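Aug 18, 2022

Back from Stivinthorpe and too wired to sleep, so I'm writing this with a bowl of cereal instead. Long day, mostly good, and I think I've finally got to the bottom of the drift business (touch wood).

It started badly. I came in, pulled the overnight changes, kicked off the planner and got a wall of red text. The new version of the Cullmont library had changed the order of the quaternion. Again! They did exactly the same to us in January and I wrote myself a note about it, which I found later, stuck inside the cover of the wrong notebook. So that was the first hour gone, hunting through every place where we hand a pose from one bit of code to another. I've now put it all through one function with a very rude comment at the top.

Then the proper work. For weeks the wrist view and the arm have disagreed with each other, never by much, and never by the same amount twice. The perception node says a tile is in one spot, the planner goes to that spot, and the fingers end up a touch to one side. I'd been blaming the hand-eye calibration and had redone it so often that I could probably do it with my eyes shut. Today I stopped fiddling and logged everything, timestamps and all, and just sat and read the numbers. 617 poses in and there it was, as plain as anything. The image stamps were being set when the frame arrived at the computer and the joint stamps when they left the controller. So whenever the arm was moving, we were matching a picture with a pose from a moment later. Of course it was fine whenever I stopped the arm to check it! I felt such a fool, but a happy one.

The fix was 14 lines. I buffered the joint states, looked up the two either side of the image time and interpolated between them. There's a constant offset to take off as well, which I measured by wagging the wrist back and forth and lining up the two wiggles. Baptiste (the old desktop under the bench, I really must find it a better name one day) took ages over the cross-correlation and its fan sounded like a hairdryer.

After lunch I went back to the flip-tile game, which is still my favourite test.

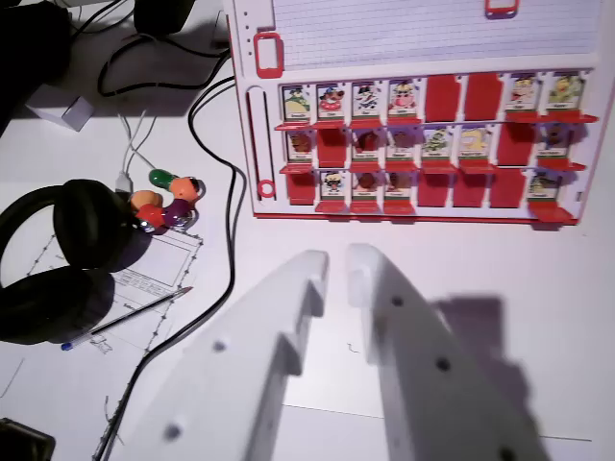 What I want from the perception side is dull stuff, really. Find the grid, then say up or down for each slot, and don't change your mind every other frame. The detector is quite good at the first part. The second part flickers, mostly on the darker portraits, so I've added a little filter that needs several frames to agree before it'll switch a slot over. I set it too cautious to begin with and it sulked for ages before admitting anything had changed. Better now, I think, but I want to see it over a proper long run.

I've left a replay going over the old Hillosville logs, 2,000 frames with the new time lookup switched on. If the residuals come down on those as well I'll merge it in the morning. Must remember to pin the Cullmont version first, and to buy milk.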